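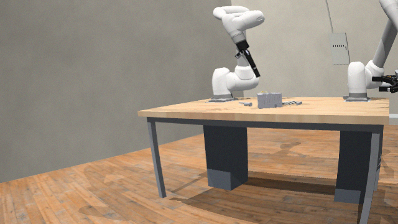 Arbeitstisch mit Holzplatte, zwei weißen Roboterarmen und vier kleinen Teilen in Grau und Gelb (Computergrafik)

4. Eure Ehemaligengruppe im Morano-Portal einrichten

So, das Konto steht, jetzt kommt der Teil, der mir persönlich am meisten Spaß macht: Ihr legt die Gruppe für eure ehemaligen Freiwilligen an. Ich habe das für unseren Jahrgang in Gokeck gemacht und schreibe euch die Schritte so auf, wie ich sie beim zweiten Mal gegangen bin (beim ersten Mal habe ich mich ordentlich verklickt).

Ihr braucht dafür die Rolle »Koordination«. Wer nur als Mitglied angemeldet ist, sieht den Menüpunkt nicht.

1. Meldet euch an und öffnet links das Menü »Netzwerk«. Klickt dort auf »Neue Gruppe«.

2. Gebt der Gruppe einen Namen. Nehmt bitte den Ort und den Einsatzbereich mit rein, also zum Beispiel »Gokeck – Lesepaten«. Unter »Ehemalige« allein findet euch kein Mensch wieder.

3. Wählt bei »Sichtbarkeit« die Einstellung »Nur auf Einladung«. Öffnen könnt ihr die Gruppe später immer noch.

4. Ladet eure Adressliste hoch. Das Portal will eine CSV-Datei mit Vorname, Nachname, E-Mail und Einsatzjahr, genau in dieser Reihenfolge. Bei uns waren es 81 Einträge, und das lief in einem Rutsch durch.

5. Schaut euch die Vorschau an und klickt dann auf »Einladungen senden«.

Achtung: Ladet nur Leute hoch, die dem Kontakt nach dem Einsatz zugestimmt haben! Das Häkchen dazu steht auf dem alten Abschlussbogen ganz unten. Fehlt der Bogen, fragt lieber kurz persönlich nach.

Hinweis: Umlaute gehen beim Hochladen gern kaputt. Speichert die Datei als UTF-8, dann bleibt aus »Müller« auch »Müller«.

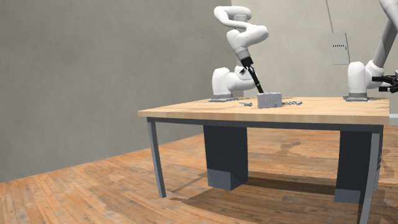
Nach dem Versand heißt es erst mal warten. Die Einladungslinks gelten fünf Tage, danach müsst ihr sie unter »Offene Einladungen« neu anstoßen. Das geht für alle auf einmal, ihr müsst euch also nicht durch die ganze Liste arbeiten.

Regionalgruppen verknüpfen

Wenn es bei euch mehrere Standorte gibt, könnt ihr die Gruppen miteinander verbinden. Wir haben das im November mit Kamow ausprobiert und teilen uns seitdem den Terminkalender – die Mitgliederlisten bleiben trotzdem getrennt.

1. Öffnet eure Gruppe und geht auf »Einstellungen«, dann auf »Partnergruppen«.

2. Sucht die andere Gruppe und schickt die Anfrage ab.

3. Sobald die Gegenseite bestätigt hat, setzt ihr den Haken bei »Termine teilen«.

Vorsicht beim Haken direkt darunter, »Nachrichten teilen«: Damit landet jede Rundmail auch bei der Partnergruppe. Ist mir natürlich passiert.

Wer vorher mit Blöndal gearbeitet hat, findet die Übernahme der alten Termine im nächsten Abschnitt.

Stand: 15.01.2020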